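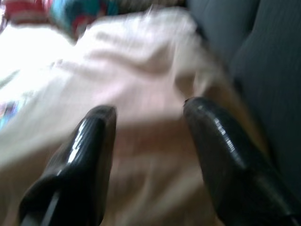
What comes in the Dindum sideline set?
Two rod markers, the ten-yard chain that joins them, a flip-number down indicator, a clip for the chain and a carry bag that takes the lot.

Dindum Sideline Chain Set
Made by Çetinkaya
For adult, university and junior American football

If you've ever stood on a touchline in March trying to untwist a chain while an umpire waves at you to hurry up, you'll understand why we get excited about this set. It's a chain crew's whole kit in one bag, and it has been put together by people who have clearly done the job themselves. The Dindum replaces the older Rokley set, which we sold for years and were fond of, and nearly everything that used to annoy us about the Rokley has been sorted out.

The rods
Each rod stands 187 cm tall from the ground to the top of the bullseye, so it can be read from the far hash without anyone having to hold it over their head. The padding is bright orange and runs the full length. It's closed-cell foam under a wipe-clean cover, and the cover comes off with a zip down the back (the Rokley had laces, and we don't miss them). The foot is a flat rubber pad with no spike, so you can use it on artificial pitches.

A full-size rod weighs 2,873 g. The junior rod is shorter and comes in at 2,467 g, and you can really feel the difference by the fourth quarter if you're fourteen and it's blowing a gale.

The chain
Ten yards from the inside edge of one rod to the inside edge of the other, with the rods upright and the chain pulled tight. The links are welded and plated, with a swivel at each end. Those swivels are my favourite thing on the whole set! Walk the chain out however you like, turn round, swap ends, and it just lies flat again.

There's a strip of yellow tape at the halfway link so the referee can see at a glance whether it's a long five or a short five. The tape wears out before anything else does, and there's a spare roll in the side pocket of the bag.

The down indicator
Flip numbers 1 to 4, black on white, both sides. They turn with a lever at hand height and click into place. You can work it in thick gloves. The numbers are printed right through the plate, so scratches don't turn a 3 into something that looks like an 8 from the press box.

Some leagues like the indicator to have the same padding as the rods and some don't mind. Ours has it.

The chain clip
A sprung clip with a dial for the yard line, on a short loop of cord. Set the dial when you clip on, every time, and you'll be able to put the chain back in exactly the right place after a measurement. It's a small thing and it's the bit that gets lost, so we keep plenty of spares and they're cheap.

The bag
Long, grey, two handles and a shoulder strap. There's a separate sleeve for the chain so it doesn't chew up the foam on the rods. The base is mesh, so the set can drain if it goes away muddy - it still wants taking out and airing when you get home. I've left one zipped up over a bye week and regretted it.

Setting up
Lay both rods on the ground with the chain between them before you attach anything. Push each swivel on to the lower eye of the rod until the collar snaps over. Stand the rods up together, one person on each, and walk apart until the chain is tight. Check the length against a marked pitch at the start of the season and again halfway through. If it has stretched, each end has a threaded adjuster under the collar; a quarter turn is usually plenty.

With a new crew, have a practice run before the teams come out to warm up. Three or four pretend first downs and a measurement in the middle of the field will do it.

Looking after it
Wipe the covers with warm soapy water. They can go in a cool machine wash with the zip closed, but please don't tumble dry them. The chain likes a rub with an oily rag before it's put away for the winter. Grit in the indicator lever will rinse out under a tap.

What people have told us
"We used it for both games of a double-header and I didn't have to untangle anything. The boys on the junior rods were much happier too." - Birsen Tuncer

"Good kit. I'd like the shoulder strap to be a bit wider. The dial on the clip is easier to read than our old one, especially under floodlights." - Volkan Karaca

The strap comment has gone back to Çetinkaya, and a wider one is on the way. It will fit the current bag.

Sizes and options
Full-size set: two full-size rods, chain, indicator, clip, bag.
Junior set: two junior rods, chain, junior indicator, clip, bag.
Mixed set: full-size rods and chain with the junior indicator.
Padding colour: orange as standard. Yellow to order, allow a little longer.

The chain is the same in every set, so if you already have a full-size Dindum you can add a pair of junior rods and swap them over at the swivels. Old Rokley chains will fit the new rods with the Jotby adapter ring, which we stock. Rokley rods won't take the new collar.

Spares
Rod covers, foam cores, rubber feet, swivels, halfway tape, chain clips, indicator plates (sold singly), lever spring, bag.

Guarantee
Two years on the rods, chain and indicator. Covers and tape are treated as wear items. If a weld goes, send us the chain with a note of which end it was and we'll swap it for a new one.

Delivery
The bag ships in a long tube, so it won't go through a letterbox or into a parcel locker. Orders placed before 2 pm leave the same working day. Clubs ordering more than one set can have them sent to separate grounds.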